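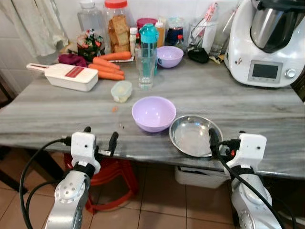
Salora Kitchen Sale: 12% Off Through January

Readers may apply the Salora discount to any order of $40 or more. 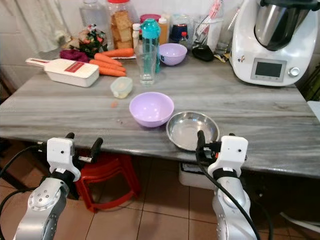
The discount covers mixing and serving bowls from the Flavstead line. Shoppers who prefer steel to plastic should compare prices first; a shallow stainless bowl like the one beside the lilac bowl often costs more to ship. Returns are accepted at the Kosville store.
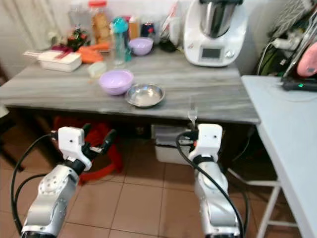 Lavender plastic bowl and shallow stainless steel bowl.

Posted January 9, 2023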